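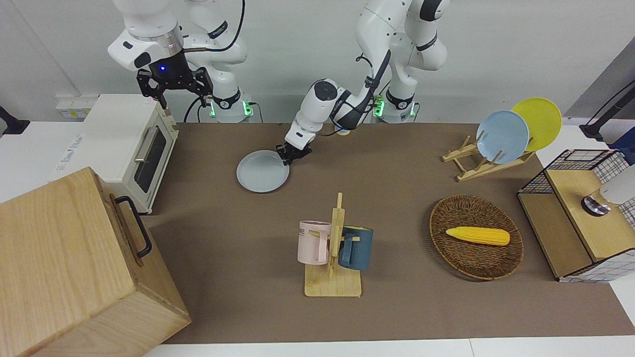 Closbridge > School Life > Clubs > Tipoki Robotics Club > About us

About the Tipoki Robotics Club

Tipoki is the robotics club of Closbridge School. We are a group of students who teach robot arms to do the small work of a home kitchen. We meet after lessons in the old cooking room on the ground floor, and we are open to every student of the school from ninth grade up.

Many people hear "robotics club" and think of small cars which push each other out of a circle. We like these cars too, and some of our members started with them. But our main work is on the table. We want to know how well two arms can take a plate, hang a mug on its peg, or put something in a basket, when the things on the table are ordinary things and are not always in the same place.

How we started

The club began with one old arm, given to the school by a local workshop. It had no gripper and one of its joints made a noise. In that first year the students learned mostly how to read a manual and how to be patient. Later the school bought a pair of arms together, and this changed everything for us. With two arms you must think about who goes first, who waits, and how they do not hit each other.

The name Tipoki was chosen by vote. It does not mean anything in any language we know. The second place in the vote was also not a real word.

The kitchen table

Our project of this year is called the kitchen table. We covered a table with a brown cloth and put on it the kind of things a family has: a toaster oven, a wooden mug tree, a dish rack with plates, a wicker basket, a wooden box with a handle. The food is toy food, for example a yellow corn cob, because real food becomes sad very fast under the lamps.

Plates are the subject we talk about the most. A plate which lies flat gives the gripper very little to hold. The fingers must come to the rim at a good angle, and if they come too low they press on the cloth, and if they come too high they close on air. We have a long list of tries in our notebook, and the plate has the most pages. Mugs are easier to hold but more difficult to hang.

The students work in small teams. One team guides the arms by hand controls and records the movement. Another team looks through the recordings and takes out the bad ones. A third team trains the model on the school computer, and then everyone comes to see what it learned. In January we passed 1000 recordings, and there was cake. The plate task has 587 of them, which explains the length of its chapter in the notebook.

The Presora Meeting

Each spring we take part in the Presora Meeting, where school clubs show a household task in front of the public. Every club gets a table and 30 minutes, including the time to set up. The judges may move the objects before the start, so it is no use to learn only one position. Last time our arms placed the mugs well and then had big trouble with the plate. We came home without a prize but with many ideas, and also with a new respect for the club from Zimier, whose students had written a very clean program for moving things from one hand to the other.

What members learn

A new member does not need to know programming. In the first weeks you learn how to start and stop the arms safely, how to keep the cables free, and how to write in the notebook so another person can understand it. After this you choose your team, and you can change it at the end of the term if you like.

We use Python for most of the work. Some students also draw and print small parts, such as finger covers for the grippers. Others prefer to build the furniture of the table, and we are glad for it, as good wooden pieces save us a lot of repairing.

A few rules of the room:

Hands stay off the table when the arms are switched on.
One person holds the stop button and does nothing else.
Long hair is tied back, and sleeves are rolled up.
Put the objects back on the shelf at the end, also the corn.

How to join

We meet 2 times a week during the school year. There is no fee. Please come to the school office for the form, which a parent must sign, and bring it to your first meeting. Visitors from other schools are welcome if they write to us before, so that we can prepare something to show.

If you have kitchen things at home which you do not use any more, we are happy to take them. Plates of different thickness are very useful to us. Please no glass and no knives.

Page last updated: 2025-04-29

14 shares | 3 comments

Closbridge School, Tipoki Robotics Club | Contact: school office, ground floor | © Closbridge School | Back to top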